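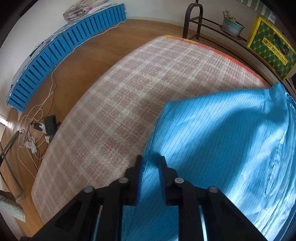 Blue pinstriped cloth with a stitched seam, over a mattress.

Zuzana Bednárik
July
4 min read

Search posts Search

1/ I moved to Prudville for work and for the first year I slept in rented rooms. In this time I learned more about bedding in a foreign language than about anything else. A thread for people who are moving abroad and will do laundry and make beds in words they did not grow up with.

2/ In my school English we had "blanket," "pillow" and "sheet." Three words. Then I went to a shop and there was a comforter, a duvet, a duvet cover, a coverlet, a quilt, a throw, a sham and a bed skirt. I went home with a sham. I thought it was a pillowcase on sale.

3/ For those who also don't know: a sham is a decorative cover for a pillow, often with the opening at the back, and many people take it off before they sleep. My landlady, Mrs. Kadlec (Silvia, but it took me months to call her so), explained it to me with great patience.

4/ "Comforter" was the hardest. Where I come from, you have a duvet and you put it into a cover, and you wash the cover. A comforter is often used without a cover, on top of a flat sheet. So the flat sheet has a job. I had been putting mine in the closet because I thought they gave me one sheet too many.

5/ Sizes. I measured my bed in centimeters and wrote the numbers on my hand. The shop had twin, twin XL, full, queen, king, California king. No centimeters on the shelf, only on the small print on the back of the package, and in inches. Please learn your bed name before you go.

6/ And "twin" is one bed. It is not two. I asked for "half of a twin" and the young man was very polite.

7/ Also the depth! A fitted sheet has a pocket depth, and if your mattress is thick the corners will jump off in the night. Measure the side of the mattress too, together with the topper if you have one.

8/ Wing-yan Yu, my colleague from the next desk, told me her trick. She keeps a note in her phone with all the home measurements: bed, windows, table, the space under the sink. I copied it the same evening. My note has 26 lines now and I use it more than my dictionary.

9/ Now the laundry. The washing machine in my first building had no degrees on it. It had cold, warm and hot, and then "normal," "delicates" and "permanent press." I understood permanent press as something which will stay ironed forever, so I used it for everything for several weeks.

10/ It is a cycle for fabrics that wrinkle easily. Usually warmer water for the wash, cooler for the rinse, and a slower spin. My shirts were fine. My towels were not so happy.

11/ Satin and satin-like fabrics, because two people asked me: "satin" is the name of a weave. It can be silk, polyester, or something else. "Sateen" is usually cotton. Read the content label and then the care label, and believe the care label more than the shop assistant.

12/ My cousin Kristýna Sýkora sews, and she told me to look at the seam when I buy pillowcases. Pull the fabric gently on both sides of it. If you see the little holes of the needle opening, leave it in the shop. I do this now every time and people look at me.

13/ Slippery sheets are a question of character. I had a set from a brand called Hasinano, very beautiful, and each morning my blanket was on the floor. I gave them to a friend who sleeps like a stone and she is in love with them.

14/ Coins. The machines in my building took only quarters, so 25 cents each. I did not know that people collect them in a jar the whole week. On Friday evening I was going from one store to another and asking for change with my best sentence, which was "Could you please break this for me." I was afraid they would really break something.

15/ What I would buy again in the first week: one mattress protector (that is the word, "mattress cover" can be several different things), two fitted sheets, one duvet with two covers if you are used to it. I spent 80 dollars for all of it at Hrubý, the small home store near the bus stop in Certhorpe – the owner also cuts curtains if you ask.

16/ What I would not buy: the "bed in a bag." It sounds like a good idea, but in mine the sheets were too thin and I needed only the pillowcases.

17/ If you have other words which confused you in a foreign bedroom or laundry room, please write them under this post. Rostislav Kolář already sent me "dust ruffle" and I had to look at it twice. It is the same as the bed skirt.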